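수납용품 및 교구 보관함 정기 안전점검표(의견 포함)

시설명: 달투딘 아동교구 대여센터
점검 구역: 2층 정리작업실, 교구 보관실
점검일: 2023년 3월 7일
점검 구분: 정기점검(상반기)
적용 기준: 센터 내부 「수납용품 관리지침」 제4장

본 점검표는 투명 플라스틱 보관함과 뚜껑, 잠금 클립, 블록류 교구, 분류용 쟁반 및 작업대 표면의 상태를 확인하기 위하여 작성한다. 판정은 적합, 조건부 적합, 부적합으로 구분하며, 조건부 적합 이하의 항목에는 반드시 의견을 기재한다. 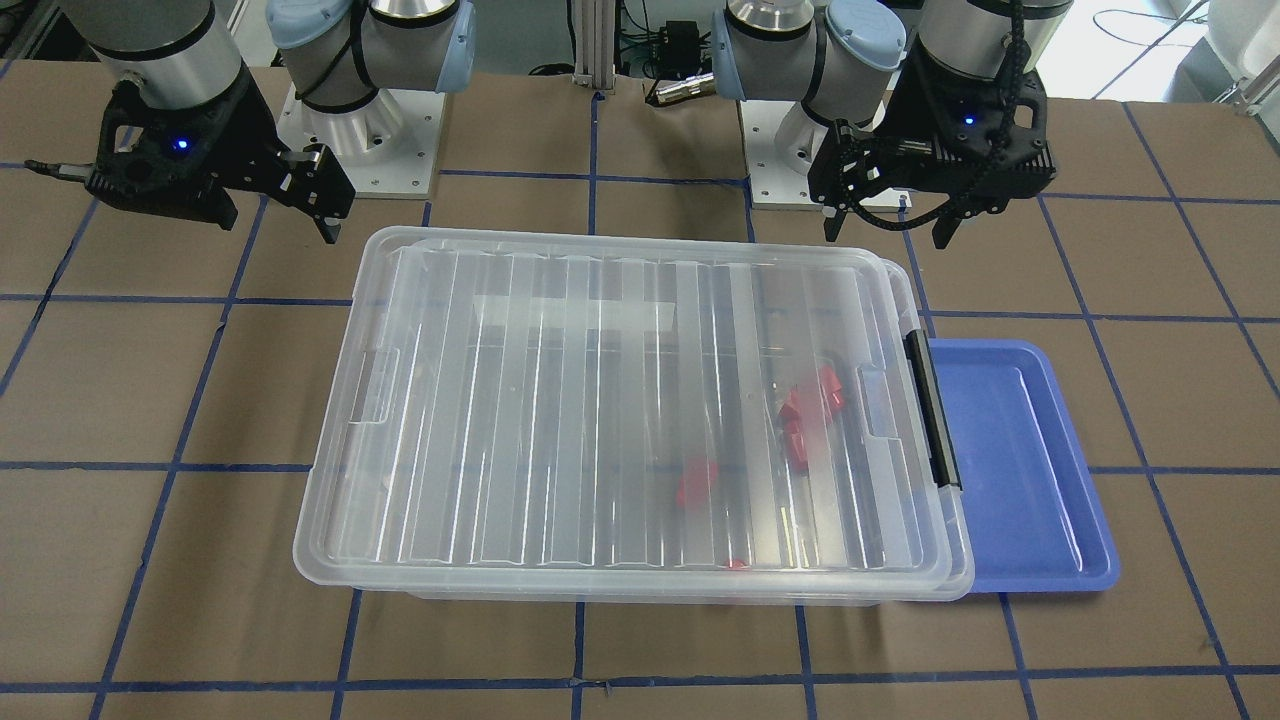
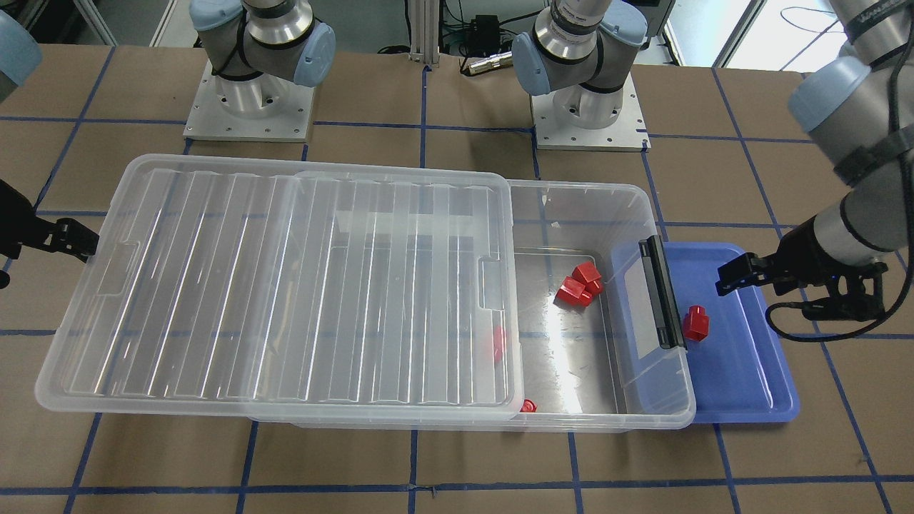
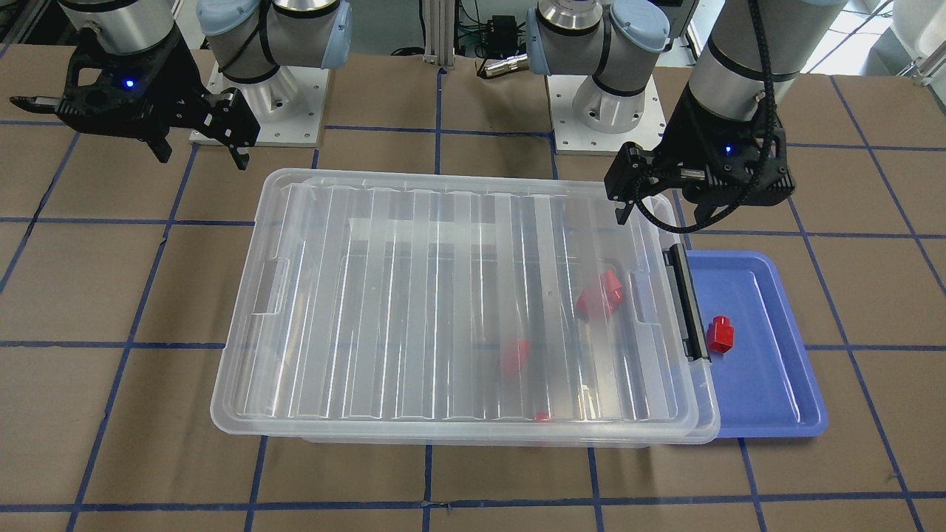 1. 보관함 본체

1-1. 벽면 및 바닥의 균열, 백화, 변형 여부
판정: 적합
의견: 보관실 비치분 71개를 전수 확인하였으며 균열은 발견되지 않았다. 바닥면의 잔흠집은 사용상 지장이 없는 수준으로 판단한다.

1-2. 테두리의 날카로운 부분 또는 돌출 여부
판정: 적합
의견: 면장갑을 착용하고 테두리 전 구간을 쓸어 확인하였다. 걸림 없음.

1-3. 내용물의 외부 식별 가능 여부
판정: 조건부 적합
의견: 투명 재질이므로 식별은 가능하나, 옆면에 이전 분류표의 접착 자국이 남은 보관함이 11개 있다. 중성세제로 제거한 후 새 분류표를 부착할 것. 용제 사용은 금한다.

2. 뚜껑 및 잠금 클립

2-1. 뚜껑과 본체의 규격 일치 여부
판정: 적합
의견: 피르코프 납품분과 음레마 납품분은 외형이 비슷하나 뚜껑이 호환되지 않는다. 두 제품을 같은 선반에 혼재하여 보관하지 않도록 한다.

2-2. 뚜껑을 닫은 상태에서의 들뜸 여부
판정: 조건부 적합
의견: 보관실 3번 선반의 보관함 일부에서 모서리 들뜸이 확인되었다. 뚜껑이 한쪽으로 밀린 상태에서 상부에 다른 보관함을 적재한 것이 원인으로 추정된다. 뚜껑은 네 모서리를 모두 맞춘 다음 눌러 닫고, 반쯤 걸쳐 둔 상태로 이동하거나 적재하지 아니한다.

2-3. 잠금 클립의 체결 및 해제 상태
판정: 부적합
의견: 보관실 비치분 중 2개에서 클립 축의 유격이 커 체결 후 저절로 풀리는 현상이 반복되었다. 해당 보관함은 사용 중지 표지를 부착하여 별도 보관하였다. 부품 교체 전까지 대여 및 운반에 사용할 수 없다.

3. 블록류 교구

3-1. 파손, 갈라짐, 도색 벗겨짐 여부
판정: 적합
의견: 표본 81개를 추출하여 육안 및 촉감으로 확인하였다. 이상 없음.

3-2. 소형 부품의 분리 보관 여부
판정: 조건부 적합
의견: 크기가 다른 부품이 한 보관함에 함께 담겨 있는 사례가 있었다. 36개월 미만 대상 대여분에는 소형 부품이 섞이지 않도록 출고 전 재확인이 필요하다. 빨간색 계열 부품은 형태가 달라도 한꺼번에 담기는 경향이 있으므로, 색상이 아닌 크기를 우선 기준으로 분류한다.

3-3. 목록과 현물의 일치 여부
판정: 적합
의견: 교구 대장에 등재된 수량은 600개를 초과하며, 이번 점검에서는 대여 중인 품목을 제외하고 대조하였다. 대여분은 7월 재고조사 시 확인한다.

4. 분류용 쟁반

4-1. 표면 오염 및 미끄러움 여부
판정: 적합
의견: 특이사항 없음.

4-2. 배치 상태
판정: 조건부 적합
의견: 쟁반 가장자리 위에 보관함을 걸쳐 놓으면 보관함이 기울 수 있다. 작업 중에도 쟁반과 보관함은 겹치지 않게 놓고, 쟁반 위의 교구는 작업 종료 시 모두 지정 보관함에 넣는다.

5. 작업대 및 주변

5-1. 작업대 덮개 종이의 찢김, 말림 여부
판정: 적합
의견: 종이가 찢어지거나 젖은 경우에는 부분 보수하지 말고 전면 교체한다.

5-2. 구획 테이프의 들뜸 여부
판정: 적합
의견: 교차 지점은 겹쳐 붙은 부분부터 일어나기 쉬우므로 주 1회 눌러 붙인다. 교체 시에는 기존과 같은 짙은 파란색 테이프를 사용하여 구획선이 바닥 종이와 뚜렷이 구분되도록 한다.

5-3. 조명 반사로 인한 시야 방해 여부
판정: 조건부 적합
의견: 투명 보관함의 바닥면에 조명이 반사되어 안쪽의 작은 부품을 놓칠 우려가 있다. 빈 보관함으로 처리하기 전에 위치를 바꾸어 두 번 확인한다.

5-4. 전선 및 케이블의 정리 상태
판정: 적합
의견: 통로를 가로지르는 전선 없음. 작업대 가장자리의 케이블은 보관함을 옮길 때 걸리지 않는지 매회 확인한다.

6. 종합 의견 및 조치 사항

가. 2-3항 부적합 보관함의 클립은 납품처인 버넌스에 교체를 요청한다. 교체품 입고 후 체결 시험을 열 번 이상 실시하고 그 결과를 본 점검표에 첨부한다.
나. 2-2항과 관련하여 적재 높이는 세 단을 넘지 않도록 하고, 선반마다 적재 한도 표지를 부착한다.
다. 3-2항의 분류 기준은 정리작업실 게시판에 게시하며, 신규 근무자 교육 자료에도 반영한다.
라. 조건부 적합 항목은 조치를 완료한 후 재점검을 받아야 하며, 재점검 전까지 해당 물품을 사용할 때에는 사용 대장의 비고란에 항목 번호를 기재한다.

종합 판정: 조건부 적합
차기 정기점검: 7월
문서 보존 기간: 3년

작성: 달투딘 아동교구 대여센터 시설안전 담당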